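Print | E-mail

Skirnness Community Hostel – progress report to the Kilska Fund
23 Aug 2026

Sorry this is a short one, we are mid season and the office is also the drying room at present.

Where we are up to

Roof finished on the north side. South side waiting on slates, promised twice, now promised again. Scaffold stays up until they come, paid to the end of the month. Akpan Joinery have done all the windows on the landward side and the two worst ones facing the harbour. Good work, no complaints, invoice attached separately.

Heating still the old boiler. It was serviced in April and passed but the engineer wouldn't put money on it getting through another winter. See below under spending.

Bookings

457 bed nights since opening in April. Better than we put in the application. Mostly walkers off the Trirholm ferry, some cyclists, one school party that took the whole place and have asked to come back. Weak spot is midweek, when the ferry times don't suit anyone coming from the south.

Kitchen is the thing guests mention most in the book, mainly the size of it. 42 comments so far, nearly all kind. A couple about the hot water, fair enough.

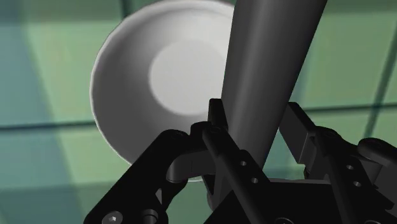
We have moved breakfast to a help-yourself arrangement, which has cut the morning staff hours and nobody seems to mind. Porridge, bread, fruit. Cost per head is down a little but will want a full season before we say so for definate.

Spending

Underspent on furnishings by £1,288. We would like to carry this over to the boiler if the Fund agrees – need a yes or no before we can accept the quote, which runs out soon. Everything else within budget apart from skip hire, over by a small amount becuase of the old plaster. Full figures on the spreadsheet.

Bedrooms

Upstairs rooms all painted. New mattresses in all but 2 rooms, those are on order. Bedding was partly given by people in Skirnness and partly bought, so it doesn't match, and we have decided to leave it that way. Laundry goes over to Trirholm on the ferry, works fine unless the boat is off.
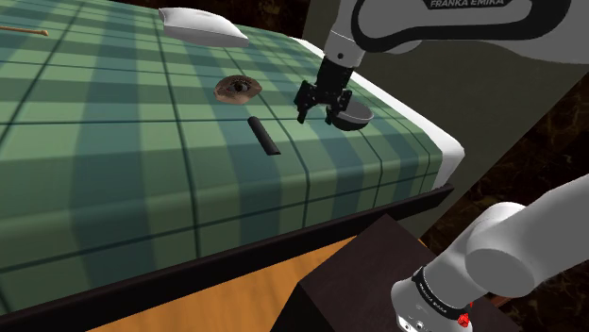 Still to do

South roof, as above.
Fire doors on the landing – ordered, not fitted.
Sign at the road end. Planning said yes, still need to get it made.
Winter opening. Weekends only is our feeling, depends on the boiler.

Next report after the season closes. Please send the answer on the carry over to the office address, phone is patchy.

Print | E-mail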